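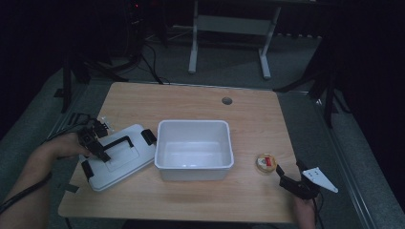
Resources > Talks and Presentations > Speaker Notes

Good Practice for Hand-Held Gripper Demonstrations: Speaker Notes

Tipene Merrick, Hetent
5 December 2018

Opening

Good morning. I speak today on behalf of the practice group at Hetent, which maintains the internal rules for recording manipulation work with hand-held grippers. My colleague Wiremu Lockyer wrote much of the second half of these rules and will take questions with me at the close.

The talk covers the rules as they stand after the May revision. Members who have the earlier text should discard it. The numbering has changed, and several clauses on cables and table preparation have moved.

[Pause for latecomers. Confirm that the printed copies have gone round.]

Scope

The rules apply wherever a person carries a gripper in each hand and performs a task on a table so that the motion can be recorded and later used to train an arm. They apply to packing, sorting, opening and closing containers, and placing small goods. They do not apply to remote operation of a powered arm, which has its own document and its own approvals.

A question we receive often is whether work without a powered arm needs rules at all. Our position is that it does. The operator stands close to the table, both hands are occupied, and cables run along the forearms and down to the floor. The operator's attention is on the object. These conditions deserve the same care that we give to a machine cell, although the hazards are smaller.

There is also the matter of the record itself. A demonstration that breaks the rules may still look acceptable when it is played back. Once it has been mixed with others, it is difficult to find and remove.

Section 1. The work surface

The table is cleared before each session. Only the objects named on the task sheet may remain. For a container task, that means the box, its lid and the item to be packed. Pens, cups, tape and telephones are moved to the side bench before the operator puts on the grippers.

Clause 1.3 concerns openings in the table. Many office tables have a round grommet hole near the back edge. Such a hole is permitted, but no small object may start a task beside it, and no cable may be passed through it during recording. At the Ghauri site a cable was routed through the hole for tidiness and became caught when the operator stepped back. No one was hurt, but the session was lost.

Clause 1.4 requires a margin at the front edge. The container may be placed toward the operator for comfort. It may not overhang, and it may not be placed where the forearms must rest on its rim.

[If asked about table height: refer to the annex. Do not quote a figure from memory.]

Section 2. Objects and containers

Please note the wording of clause 2.1: "The starting state of every object shall be written down before the first recording of the session." By starting state we mean whether a box is open or closed, where its lid lies, which way up it is, and what the box contains, if anything.

Lids have caused more disagreement between sites than any other object. A storage box with a carry handle and side latches can be set out in several ways that all appear reasonable. One site laid the lid flat to the left of the box. Another leaned it. A third left it in place with the latches released. All of these are allowed. What is required is that the sheet says which one is in use, and that the operator does not drift from one to another in the course of a session.

Handles and latches that move are to be checked by hand before use. A folding handle should fold without force. A latch that sticks is to be replaced, because operators will otherwise learn to strike it with the gripper, and the recordings will teach the same habit.

Food packaging is permitted under clause 2.5 provided that it stays sealed. It is a useful class of object: small, light, often round, and familiar to everyone. It may not be opened at the table, and it may not be eaten afterward. Sites are asked to label used packages and store them with the other task objects.

Section 3. The operator

An operator may work for no more than 33 minutes without a break. The figure was adopted at Tridach and carried into our rules without change. I am aware that some members would prefer a rounder number. The group reviewed the matter in May and found no reason to alter it.

The grippers are light when they are first picked up. Fatigue appears later, usually in the wrist and the base of the thumb, and operators are slow to report it. The session lead is therefore responsible for calling the break. The operator may call it earlier at any time and need not give a reason.

Both grippers are to be checked for full opening and closing before the session starts. If one jaw closes more slowly than the other, the pair is set aside. Loose plates or brackets are also a reason to set a gripper aside. Repairs are not to be made at the table.

Sleeves are to be rolled or fitted closely at the wrist. Rings and bracelets are removed. Watches may be worn if they do not touch the cable.

Section 4. Cables

This section was rewritten in full, and I ask members to read it with care.

Each gripper cable follows the forearm or hangs clear behind the hand. It may not lie across the table in front of the objects. It may not pass under the container. Enough slack must be left for the operator to reach the far edge of the table without drawing the cable tight.

On the floor, cables are to be gathered and held down wherever a person may walk. We recognize that many sites share a room with tripods, stands and other equipment, and that the floor behind the table tends to fill up over time. The rule applies to that area as well. A tangle behind the table is a trip hazard for the session lead, who usually walks there with both eyes on a screen.

Stand legs must be set so that no leg crosses the operator's standing position. Where carpet is laid, tape is not sufficient on its own, and a weighted cover should be used.

[Wiremu to add a remark on covers, if time allows.]

Section 5. Lighting

The rules do not set a brightness for the room. They state that the whole of the work surface shall be evenly visible to the operator, and that the walking area shall be lit well enough for a person to see a cable on the floor.

Sites sometimes darken a room to reduce reflections from pale plastic. The practice is understandable and is not forbidden. However, the walking area is still covered by the rule, and a dark floor with cables on it does not comply. A low lamp directed at the floor is an acceptable remedy. The room lights must be brought up in full before anyone moves equipment.

Section 6. Conduct of a recording

The session lead reads out the task. The operator repeats it. Recording begins only when both grippers are still.

The task is carried out at an ordinary pace. Operators should not hurry to increase the count, and they should not slow down in the belief that slow motion is easier to learn from. If an object is dropped, the operator finishes the task where it is safe to do so, and the recording is marked. If the object falls to the floor, the recording stops and the session lead picks it up. The operator does not bend down while wearing the grippers.

Two-handed tasks need a further word. One gripper may hold or steady an object while the other acts, and both may act together. In either case the jaws may not be brought against each other. Contact between jaws is marked as a fault even when no damage is visible.

No recording may be deleted by the operator. It may be marked as faulty, with a short note. Deletion takes place later and requires 2 signatures. Some sites consider this burdensome. In our view the faulty recordings are the best evidence of whether the rules are working, and they should be kept for 90 days at the least.

Section 7. Review

Every site reviews 100 recordings after any change of table, gripper or object set. The reviewer may not be the operator who made them. The review sheet developed at Flasa has been adopted as the common form and is attached to the printed copy.

Reviewers check the starting state against the task sheet, the cable position, and the marking of faults. They are not asked to judge the skill of the operator. Comments on skill should be raised in person and kept off the sheet.

Where a site cannot meet a clause, it may apply for a variation. The application should state the clause, the local condition, and the measure proposed in its place. Variations are granted for a fixed period and are published to all members.

Points likely to be raised

Personal containers. Members may ask whether operators can bring in boxes from home. They may, once the box has been entered on the object list and its latches checked.

Left-handed operators. The layout may be mirrored. The task sheet must say so, and mirrored sessions are to be stored under a separate heading.

Visitors. A visitor may watch from outside the stand legs. A visitor may try the grippers only with recording switched off.

Corrections to the printed copy should be sent to Wiremu Lockyer in writing. The heading of clause 4.2 contains an error: for "table" read "cable."

[Invite questions. Collect the sign-in sheet before members leave.]

3 comments
14 shares

Related items
Variation Requests: How to Apply
Common Review Form, with Guidance for Reviewers
Remote Operation of Powered Arms: Approval Procedure
Summary of the May Revision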